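Robot picking station: what happens to the pickers?
Staff board > Warehouse and returns > General talk

r_trummer
Hello all. My name is Rahel Trummer, I work in the returns hall at Kemstead, and I write this because in October we go from trial to normal running with the robot and I still read strange things about it on this board. English is not my first language, so please be patient with me.

Before, we were 20 people on mixed goods. You stood at a bin, took out one item, looked at it, put it in the right box, and so on for the whole shift. Now the arm does a part of this. It had 1,943 picks in its best shift so far, and I know that this number made some colleagues afraid. Me also, at first.

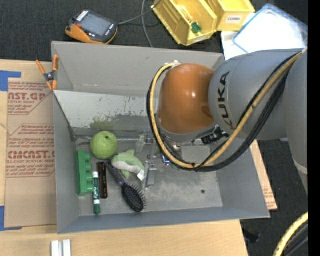

Kemstead Site – Returns and Mixed Goods, Late Shift

You see what sort of mix it must manage. A hairbrush, a soft toy dolphin, a marker pen, a toy block, all in one grey bin. For a hand it is nothing. For the gripper every one of them is a different problem, and the brush is the one I would not like to be asked about.

My work has changed in this way: I lift less, and I decide more. When the arm cannot take an item it stops and calls, and then I go. My shoulder is better. My head is more tired.

nernari_nights
Thanks Rahel, but "I decide more" is a nice way to say it. At Nernari we heard the same words. Then the team was made smaller by 6, through people leaving and not being replaced. On paper no one lost a job. Ask the ones who stayed how it feels.

bin_lady
Same question from me. Do you get more pay for the deciding? We got a half-day course and a new badge.

r_trummer
@bin_lady No, not yet. The pay group is the same as before. I have asked for it in writing and I wait for an answer.

@nernari_nights I don't want to paint it nicer than it is. Two of our team moved to packing and one of them is not happy there. She liked the returns, she knew the goods very well.

moser77
I think people are too hard on these machines. I did eleven years of bending into bins and my back is finished. If this had come sooner I would have danced. Let it have the bins.

nernari_nights
Moser, I am sorry for your back, but a bin with a lower front wall would also have helped, and we asked for that many times.

moser77
Fair. We asked too.

quiet_kettle
A practical question. How many stops do you have? In Trollumville we counted 237 calls in one week and the person on call could not sit down to eat. That was worse than picking.

r_trummer
It was bad in the beginning here as well. Now two persons share the calls and change over at the break, and you are allowed to let the arm wait while you eat. We had to fight a little for this last point – the shift plan did not have it. I would write it down before the start, if you still can.

quiet_kettle
Too late for us, but I will take it to the next meeting. Can you send me how your rule is worded?

r_trummer
Yes, I send it tonight after the shift.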